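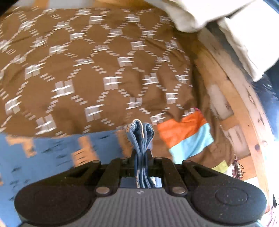 杰诺尔斯特德（Jernolstead），十月

机器手怎么拿东西？

你每天用手拿很多东西：铅笔、杯子、袜子、书包。拿的时候你几乎不用想。可是对机器来说，“拿”是一件很难学的事。机器要拿东西，得先有一个能张开、能合上的部件，这个部件叫作“夹爪”。

夹爪有很多种样子。有的像筷子，有的像钳子，有的像三根手指围成一圈，还有一种是吸盘，靠吸气把东西粘住。我们这一篇讲的是两边往中间合的夹爪，名字叫贝基斯（Bekis）。它是拿在人手里用的，一条布夹在它正中间的窄缝里。布是蓝色的，像牛仔布，边上有棕黄色的缝线，折了好几折，顶上鼓出几个圆圈。

为什么要拿在人手里

你可能会问：机器手为什么不装在机器上？

装在机器上的夹爪要靠电机带动，还要有程序告诉它往哪儿走。如果程序还没写好，夹爪就不会动。拿在人手里就方便多了。人负责走路、伸手、对准，夹爪负责夹。夹爪上带着摄像头，把每一次夹东西的过程拍下来。以后，机器就可以看着这些录像学习：布在哪里，从哪个方向伸过去，什么时候合上。

这和你学写字有点像。老师先写一遍，你看着笔怎么走，再自己写。

认识夹爪的几个部分

连杆：黑色的斜臂，左右各一组，上面有三角形的洞。挖掉一些材料以后，斜臂会变轻，三角形又很结实，不容易变形。你可以用三根吸管搭一个三角形，再用四根吸管搭一个正方形，用手推一推，看看哪个会歪。

销轴：连杆相接的地方有银色的小圆片，那是销轴的头。连杆绕着销轴转，就像门绕着合页转。销轴太紧，夹爪张不开；销轴太松，夹爪会左右晃，对不准东西。

夹爪是怎么合上的

把两只手的手肘放在桌上，手掌相对，慢慢合拢。你会发现，手掌越靠近，越像两扇门关到一起。只用一根杆子的夹爪就是这样，合上的时候，尖端先碰到东西。

有些夹爪每边用两根平行的杆子。这样的夹爪在开合时，两个夹面一直是面对面的，不会歪。夹盒子、夹书的时候，这种做法比较好用。

布为什么难夹

盒子是硬的。你从左边推它，它右边也跟着动，形状不变。布是软的。你捏住一个角，别的地方会垂下来，会皱，会卷到一起。同一条布放十次，可能有十个样子。所以机器不能只记住“布长什么样”，它还要学会看折痕、边和厚的地方。

布放在床上更难一些。床面也是软的，夹爪往下压，床面会陷下去，布也跟着陷下去。如果床上还铺着有花纹的毯子，摄像头就要分清哪些线是毯子上的花纹，哪些线是布的边。毯子上一格一格的白色菱形，人一眼就能认出来是印上去的，机器却要看很多录像才能分清。

还有一个麻烦：夹爪移动得快，拍到的背景会变模糊，白色的花纹会拉成一道一道的。夹爪和它夹住的东西跟着摄像头一起走，所以还比较清楚。你坐车的时候看窗外，近处的栏杆也会变成一条条线，车里的座椅却很清楚，道理是一样的。

两种夹爪比一比

梅斯图姆（Mestum）实验室把贝基斯和另一种夹爪放在一起比较。另一种叫阿鲁穆甘（Arumugam），它的夹面是软的，像橡皮一样，碰到东西会弯。

比较的办法很简单。准备55件布做的东西，有手帕、布条、袜子和小毛巾。每件东西都放在床上，用两种夹爪各夹一次。夹起来以后举高，数五下。没有掉，就算成功。掉了，或者根本没夹住，就算失败。

贝基斯成功了47次，失败了8次。失败的大多是很薄的手帕，它们平平地贴在床上，夹爪从上面滑过去，什么也没夹到。

阿鲁穆甘夹薄手帕比较好，因为软夹面能把布往中间搓，搓出一道褶子再夹住。可是夹厚的东西时，软夹面会被撑开，举到一半东西就往下溜。它失败了25次。

所以，选哪种夹爪要看拿什么。厚布条、叠好的裤子，用硬一点的；薄手帕，用软一点的。

怎样比才公平

要比较两样东西，别的条件就要尽量相同。实验室定了几条规矩：

同一件东西，放在床上同一个位置。
两种夹爪由同一个人来拿。
先用哪种夹爪，靠抛硬币决定。如果总是先用贝基斯，布被它夹过以后已经有褶子了，阿鲁穆甘就占了便宜。
每次夹完，把布抖开，重新放。
失败的也要记下来。

你也可以试一试

需要的东西：一个木衣夹，一双筷子，一把厨房用的食品夹，一块手帕，一只袜子，一条叠了几折的旧布。请先问过大人。

把三样布放在枕头上。先用衣夹夹，再用筷子夹，最后用食品夹夹。每样试五次，举高，数五下，在纸上画一张表，成功画圈，失败画叉。

做完以后，把枕头换成硬桌面，再试一遍。看看哪一样布的结果变得最多。

如果手帕总也夹不起来，先用夹子的尖轻轻往中间推，推出一道小褶子，再合上。

小词典

夹爪：机器用来抓东西的部件。
连杆：把力从一处传到另一处的杆子。
销轴：让两个零件连在一起又能转动的小棍。
运动模糊：拍照时东西或者摄像头在动，画面上出现的一道道拖影。

下一篇讲吸盘，讲它为什么能提起玻璃，却提不起毛衣。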